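Gripper comparison in simulation: frequently asked questions

Wendis bench notes, Flakside. Last revised Mar 7, 2026

What is being compared?

Two grippers on the same simulated arm. Zakon is a parallel two-finger gripper with a fixed finger profile. Kourkoulas is an underactuated two-finger gripper whose distal links fold inwards on contact. Both are driven through the same controller interface, and the arm model, base position and camera poses are held constant between runs.

Why only these two?

They are the two we have to choose between for the next build. Suction was ruled out in an earlier round. Requests to add a three-finger hand come up regularly, but the planner has no grasp sampler for one at present.

How many trials were run?

565 in total for the February batch. Runs that aborted before the arm left its home pose are excluded and were repeated with a new seed.

What counts as a success?

The object has to be lifted clear of the table, held still for 3 seconds and put down without toppling. A grasp that lifts the object but loses it during the hold is logged as a slip. A grasp that closes on nothing is logged as a miss. If the arm or gripper touches any other object with a force above the contact threshold, the trial is logged as a collision whatever happens afterwards.

Which objects are in the set?

Tableware, books, vases and a few soft-looking blocks. The blocks are modelled as rigid bodies, so results on them say nothing about how either gripper handles real foam. Several objects are deliberately awkward: broken bowls, narrow-necked vases, and books lying flat with the cover closed.

Are the broken objects really broken in the collision geometry?

Yes, from scene version 3 onwards. Earlier versions used a convex hull for everything, so a finger could come to rest on a hole that was plainly visible in the render. The current meshes are split into convex pieces and follow the gaps to within the mesh tolerance. Please do not mix results from the two versions. The older ones flatter Kourkoulas in particular, as its folding links were closing on surfaces that should not have been there.

How does each gripper do on bowls?

Zakon does well on an intact rim when the approach is vertical and one finger goes inside the bowl. It does badly when the wrist is tilted, because the flat pads then touch the rim at a single point. Kourkoulas tolerates tilt better but needs more clearance inside the bowl for its links to fold. On shallow bowls it sometimes pushes down on the bottom before the outer finger has made contact.

And on flat books?

Poorly, in both cases. A top-down grasp across the full width is beyond the opening of either gripper for most of the books in the set. The planner can slide a book to the table edge first and grip the overhang, but this is switched off by default as it doubles the length of a trial. Turn it on with the edge-slide option in the task file.

What about vases?

The neck is the easy target. Zakon closes on it cleanly. Kourkoulas also holds it, but the folding links tend to turn the vase slightly as they close, and the put-down step then fails the toppling check more often. Reducing the closing speed helped. Reducing the closing force did not.

What closing force is used?

40 N for both grippers, set in the controller and not tuned per object. We did try a sweep up to 70 N. Above the default, Zakon had fewer slips on glossy bowls, while Kourkoulas began to eject thin rims as the links folded past the contact point. The sweep is stored separately and does not count towards the batch total.

Which controller is used?

Joint impedance for the approach, switching to Cartesian impedance once the fingertips are at the pre-grasp height. The switch was the cause of a small jerk in early runs. If you see it again, check that the target pose is being re-read from the current state at the moment of switching -- the old behaviour was to use the last planned waypoint.

Does the planner use the rendered images?

Only for choosing grasp candidates. Collision checking uses the simulator's own object poses. Perception errors therefore show up as bad grasp choices and never as a planner that has failed to notice the furniture. Anyone wanting an end-to-end figure will have to disable the pose feed and accept a much slower run.

Why are the backgrounds and furniture varied?

The grasp model was over-fitted to a plain grey table. Table grain, chair styles, wall textures and counter positions are now drawn from a pool. Some of the combinations would look odd in a house. They are kept anyway.

Can I compare these results with a real arm?

Not directly. Friction is the weakest part of the model: one coefficient per material pair, with no variation over the surface. The ranking between the two grippers may carry over. The success rates should not be quoted as a forecast.

How do I repeat a single trial?

Load the scene file, set the seed from the log and start the run with the viewer paused. Physics and rendering are seeded separately, so both numbers are needed. If the object layout matches but the motion differs, the usual cause is a different physics step size -- compare the header of your log with ours.

My gripper closes but the fingers pass through the object. What is wrong?

Almost always the collision group. Grippers imported from a new description file are placed in the visual group only. Move both finger links and the pads to the contact group, then reload the scene. Restarting the controller alone is not enough. 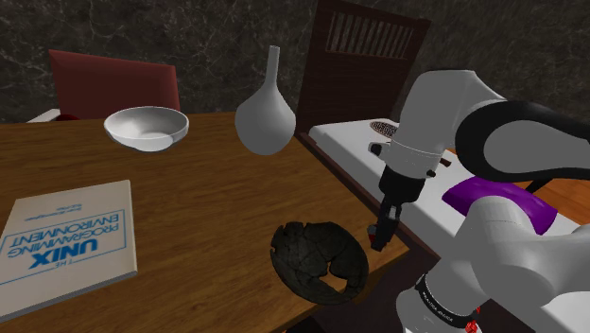

Simulated tabletop scene with two-finger gripper, intact and broken bowls, vase and book.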